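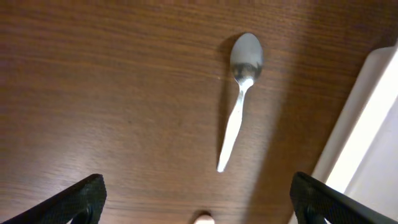
A teaspoon on a brown wooden tabletop.

How to Refresh an Oiled Wood Table

An oiled table needs a new coat when water stops beading on it. Put a few drops on the part you use most and wait five minutes. If they leave a dark mark, the wood is ready for oil. If they sit up in beads, wipe them off and try again in a few months.

These steps are for oil finishes only. Varnish and lacquer will not take the oil, and it will stay sticky on top. If you don't know what you have, test the underside first.

What you need

Hardwax oil or plain table oil, clear
Sandpaper, 185 grit if your store carries it, or the closest grade
Dish soap and warm water
Four or five lint-free cotton rags
A metal bucket with a lid

Step 1. Clear and wash

Take everything off the table, including the things that live there. Wash the top with a damp cloth and a little soap, working with the grain. Rinse with a second cloth. Let it dry for 16 hours, longer in humid weather.

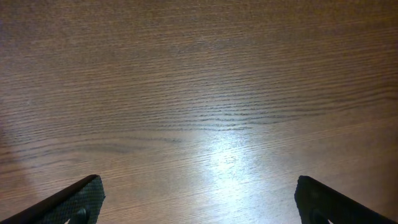
Wood grain, with a band of darker streaks.

Step 2. Sand lightly

Fold the paper over a cork block and sand along the grain with even pressure. Do not sand across it, even on a stubborn ring. The scratches will show as soon as the oil goes on. On veneer, go over each area twice and stop. Veneer is thin, and once you are through it there is no easy repair.

Vacuum the dust, then wipe with a barely damp rag.

Step 3. Oil

Stir the can, don't shake it. Pour out a small amount and spread it thin. For a kitchen table, 100 ml is plenty for one coat. Leave it for 15 minutes, then wipe off everything that hasn't soaked in. Look across the top from a low angle with a lamp on the far side - wet patches will shine.

Spread used rags flat outdoors to dry, or put them in the bucket, cover them with water and close the lid. Oily rags left in a pile can catch fire. 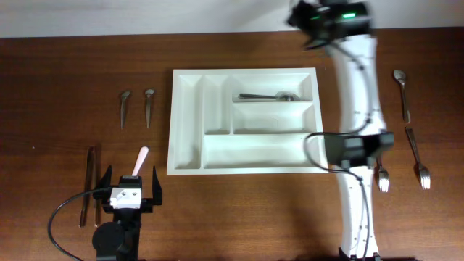
Page last changed: March, by Ludivine Sabatier

Step 4. Second coat

Wait overnight and do the water test again in a corner. If the drops soak in, add a second coat the same way. Older tables usually want it, and so do leaves that have been stored in a dry closet.

Step 5. Put it back in use

Light use is fine after a day. Keep hot pans and wet glasses off for a week. Trays and anything else with a flat bottom should wait the full week too, as they can leave an outline in soft oil.

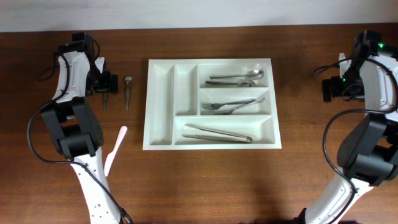 Cutlery tray on the table, two sections empty.

Between coats

Wipe spills when they happen. Skip spray polish, especially the kind with silicone, which gets in the way of the next coat. A dry cloth does most of the work.

Questions about old finishes can go to Ezequiel Galindo at the Belham workshop, open Sunday from 10 a.m.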